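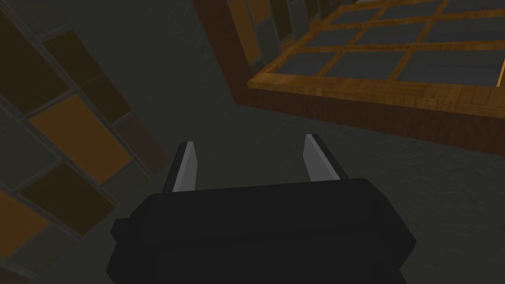
Chapter 4
Bringing the Gripper Home

By now you have a gripper that opens and closes when you tell it to, and if you built yours on the kitchen table, the way most readers of this book seem to, you have probably also found out how far a dropped M3 screw can roll. Good! The fiddly part is behind you. In this chapter we give the hand a room to practice in, a simulated one, so that your first 400 tries cost you nothing but a little patience and maybe a second cup of coffee.

We'll use the Moltley room file, which the members of the Jillenton shared workshop have been adding to since January. It's a kitchen of sorts, with patterned tiles and a wooden counter, and it loads on a fairly old laptop (mine is older than I'd like to admit). 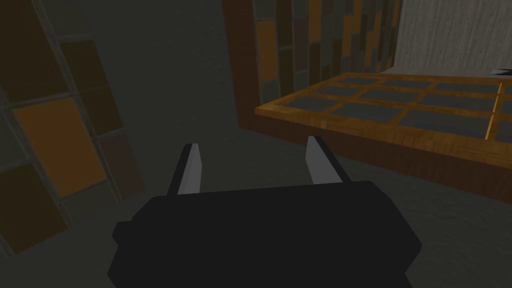 Figure 4.1 The gripper with both fingers open, near the front corner of the wooden counter.

Before you move anything, spend some time just looking from the gripper's point of view. Find the edge of the counter. Find the floor. Then set the finger opening to 40 in the Bistesen control panel and leave the speed low, because we are going to creep toward that corner very slowly, and you'll want a hand free for the stop key.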